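Robot arms coming to our returns bench – what happens to the people on it?

Asked in: Work and employment > Changes at work
2 answers

Question

I work on the returns and repacking bench at a stationery and small tools warehouse. There are a few of us on each shift. We open what comes back, check it, sort it into bins or holders and send it on to be shelved. It isn't exciting work but I have done it a long time and I am quick at it.

Last month we were told that the company is trying out a pair of robot arms for the sorting part. They have set up one booth at the end of our line and two of my workmates have been moved across to it, on the same pay, to "support the trial". Supporting it means putting things out on the table, guiding the arms through the moves, and starting again when something gets dropped. They also fill in a sheet at the end of every run.

Nothing has been put in writing to the rest of us. When I asked my supervisor whether there would be fewer jobs she said it was too early to say, and that the trial runs until December. I believe her, but it doesn't help me plan anything.

What I would like to know is:

Can they change what my job is without asking me? My contract says "returns operative and other reasonable duties".

Is it normal for the people whose work is being automated to be the ones teaching it?

Should I volunteer for the booth or stay where I am?

I am not in a union. There is one on site but hardly anyone on our shift has joined.

Genalyn Ambrosio

Answer 1

They will get rid of you as soon as it works. Same thing happened at my brother in law's place with the pallet wrapping. Start looking now and don't train it for them.

F. Dogbe

Comment from Genalyn Ambrosio: Did they get rid of people at his place or did people leave? I am asking because we have already had two go since the announcement and neither was pushed.

Comment from F. Dogbe: Bit of both. He left himself. It is a different sort of machine to be fair.

Answer 2

I went through something close to this, so I will answer from that. I am not a lawyer.

I was on the kitting bench at Badov in Sallthorpe when they brought arms in. Kitting is making up boxes of small parts and hand tools for other firms. I am still there but the job is different now. I wrote a short piece for our site newsletter when the booth was new and I have copied it in, as it shows what the day was like better than I could remember it now.
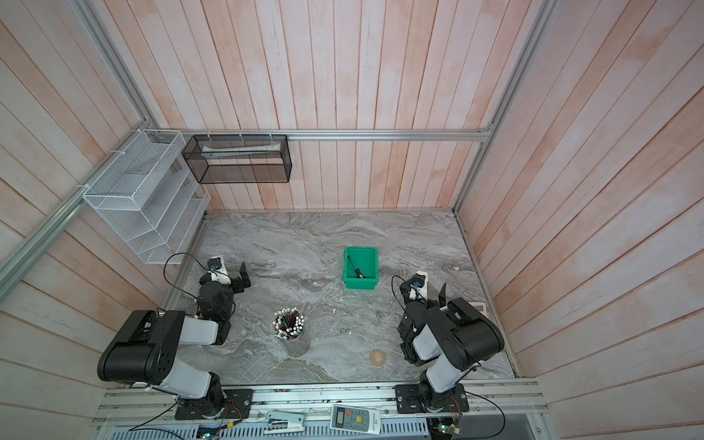
Sallthorpe, Tuesday, October 10, 2023

The booth has two arms on the front rail and each has a small camera at the wrist. This week we are on bins and holders. One of us lays out the table, with a screwdriver in the green bin and the pens in the clear holder, and the other works the arms. Then we swap, as working the arms is hard on the shoulders after a while.

Pens are worse than the screwdriver. When they are packed tightly in the holder a person pulls one out without thinking about it, but for the arm we have to plan which one to go for and from which side. We did 151 runs on Monday, which Mitsuko says is our best yet. A run that goes wrong still gets written down, with the reason.

The mesh basket on the back rail and the white organiser on the left are staying up for now. Please don't borrow pens from the booth. If you want a turn, put your name on the list by the first aid box – you get 30 minutes and one of us sits with you.

H. Tavares, kitting bench

Back to your questions.

On the contract, "other reasonable duties" gives them some room, but it does not let them turn your job into a different one without talking to you. Moving you from sorting returns to laying out the same sort of items for a machine would probably count as reasonable. A change in hours, pay or site is another matter and they should be getting your agreement. Acas has a free helpline and the people on it are used to this kind of call. Have your contract in front of you when you ring.

On who does the teaching, yes, it is normal. The engineers at our place did not know how the items behave and we did. I had mixed feelings about it. What I would say is that it is skilled work and you should ask for it to be treated as such. We did it for the first few months on bench pay, then Mal-soon Ban, our rep, pointed out that we were writing the procedures as well. We ended up with a new job title and 50 pence an hour more. That was not a lot but it was in writing, and the title has been of more use to me than the money.

As for what happened to the jobs, there were no redundancies on our bench. There were also no replacements when people left, so it is a smaller team than it was. Nyarko, the agency that used to send us extra hands before Christmas, sends fewer. If you only look at redundancies you would say nothing changed, and the agency workers would tell you different.

The work itself is quieter. I used to talk to the person opposite me all day. Now I watch, reset, and write things down. Some people like it better. One of ours hated it and went over to goods in, and was allowed to, so ask if that is possible where you are.

Would I volunteer? I did and I would again. You see early on what the arms can manage and what they can't, and you hear things before the rest of the shift does. But ask these first, by email so there is a reply to keep:

What happens to my old place on the bench if the trial stops?
Is the pay and grade the same, and when will it be looked at?
Are the recordings only of the table, or of us as well, and who gets to see them?
How long is a turn before a break?

And join the union before December, not after. Ours would not take on a problem that had started before you joined. Yours may have another rule, so check.

Hélder Tavares

Comment from Genalyn Ambrosio: Thank you, this is what I needed. I hadn't thought about the recordings at all. I have emailed the four questions to my supervisor and will put the reply on here when I get one.

Comment from Hélder Tavares: Good. Give her a week then ask again.

2 people found this answer helpful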